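4.2 Setting the sheets and checking the two arms

This section is for the Rivach two-arm table kit after both arms are mounted (section 3) and the Asetti control software is installed (section 4.1). You need the set of coloured square sheets from the accessory bag.

CAUTION: Keep your hands, hair and sleeves out of the enclosure when the motor power is on. The arms can move without a sound before.

1. Turn off the motor power at the wall. The control boards may stay on.

2. Push each base plate gently from side to side. If it moves on the front rail, tighten the bolts again as in step 3.6.

3. Look at the cables of both arms. Each cable must have enough slack for the elbow to open fully. Do not tie a cable to the upper link – it will pull on the gripper connector.

4. Put the sheets flat on the table, in the area which both grippers can reach. They do not need to be straight, and they may overlap. The program finds the colour first and the corner after.

5. Move everything else to the back of the table or into a wall basket. Small tools near an elbow are a frequent cause of a stopped test.

6. Go out of the enclosure area and turn on the motor power. Wait until both arms hold their position.

7. In Asetti, open Tools, then Arm Check, and choose Meet at Centre. Set the speed to 2 for the first time. Speed 100 is the full speed and is not for set-up.

8. Press Start. The grippers come toward each other over the sheets and stop with a small gap between them. They must not touch.

9. If the gap looks correct, press Save Pose. If it does not, press Stop and go to section 4.3, Correcting the Offset.

Note: Error 236 means that one arm did not answer. Check the cable of this arm at the control board, then start again from step 6.

Note: A patterned wall covering is permitted. After you change it, repeat the colour test in section 5.1, even if the sheets are the same.
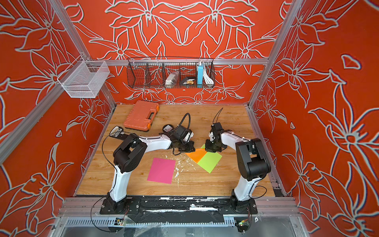 Figure 4-2. Both grippers near the centre of the table, with pink, orange and green sheets.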